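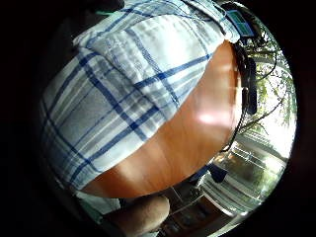
Shirts / Plaid

Ustero Plaid Shirt, Blue and White

An everyday shirt from Flarkine in a blue and white check. Machine wash cool, hang to dry. Ships from Clellport in 2 working days, returns accepted for 19 days.
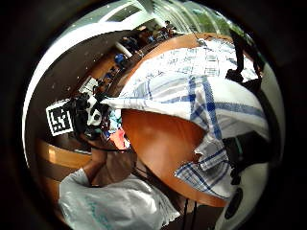

Folding the Ustero takes a flat surface and very little time. Button it first, lay it face down and bring the sides in. A smooth tabletop like the glossy orange-brown one is good for this — the blue lines of the check help you keep the edges straight.

Also in this range: Amato Plaid Shirt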